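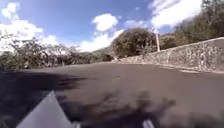

Road unit on a right-hand bend beside a stone wall, with tree shade on the left side of the asphalt.

Kestulen sells its Nokau road unit as a service, and customers do not own the hardware. A unit travels a road on its own, records the surface and the edges, and the customer receives a condition file. The company's field engineer, interviewed at the Brulwood depot, began with the subject that takes up most of the support time: shade.

"Customers ask about rain and potholes. I would ask about trees," the engineer said. "A hard shadow on dark asphalt has an edge, and so does a patch repair. The software has to tell one from the other at travel speed."

The current release compares each section of surface across several passes before it reports a defect. A mark that moves between passes is dropped. A mark that stays put goes in the file with a confidence value. This works well when the passes are spread over a day and poorly when they are run back to back, and the manual now says so on its first page. It did not before February.

Roads without painted lines are the second subject. The unit takes its position from satellite signals where it can and from the road edge where it cannot. "A curb is good. A wall is better," the engineer said. "A grass verge that somebody mowed last week and will not mow again until fall is the worst reference we have." On bends the unit holds to the inside or outside edge, as set in the route plan, and slows when the view ahead is blocked.

Asked about blur in the recorded images, the engineer did not dispute it. The part of the picture nearest the unit smears when the exposure is long, and shade makes the exposure longer. Surface measurement uses a separate downward sensor. The forward camera is there for navigation and for the customer's reference. "If you want to read crack width from the forward camera, you bought the wrong service."

The standard contract covers 20 miles of road and costs $1,530 per survey. The extended contract, at $2,535, adds repeat passes and a drainage layer. Both prices include transport of the unit to the site. Neither includes traffic control, which the customer arranges with the road authority. Closed and private roads are simpler, and most of the present work is on those.

The data format drew complaints last year. Files came in a layout that only Kestulen's viewer could open. An export to the Chettiar mapping package is now included, although layer names are shortened on export and have to be restored by hand. "It is a known fault. It is on the list," the engineer said, and would not give a date for the fix.

Battery changes are made by the operator, who follows in a vehicle. The engineer puts a change at 20 minutes including the restart check, and advises against skipping the check even when the unit reports no errors. Body panels are replaced on site with a hex key. Sensor mounts go back to the depot, where alignment is done on a bench.

Survey bookings are taken through the Brulwood office. Route plans should be sent with the booking, with gates and low branches marked.

2018-07-13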